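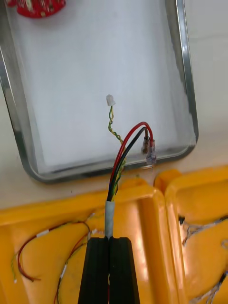
I get a lot of mail about fixing up old toys and small gadgets at home, so I finally put the usual questions on one page. Mostly people want to know where to start, and my answer is always the same: get yourself something with a rim before you pick up a screwdriver! A stainless-steel tray with rounded corners does it for me, because a white plastic connector that tiny would be gone for good on my carpet.

Do I need special tools?
Not really. A small screwdriver set, tweezers and a decent lamp will get you through most toys. I paid way too much for my first set (the Quintela one, still have it, still love it).

How do I find the right replacement motor?
Measure the body and the shaft, then read whatever is printed on the side. Suvside lists 336 kinds of small motor and you can sort by size, thank goodness.
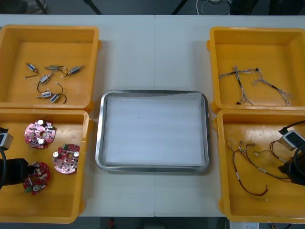 Posted by the Flulix fix-it page, updated in December

Should I keep spare motors?
Yes, if you have the room! I like a shallow yellow bin for mine, wires still on. Pull them out of anything you're tossing.

Which way round do the wires go?
On a plain DC motor, swapping them makes it spin the other way. So if your train runs backward, swap and try again.

Can I mail you my broken toy?
Sorry, no. I tried that one summer and my hallway has never recovered. Try the Jistach swap board, they're a friendly bunch.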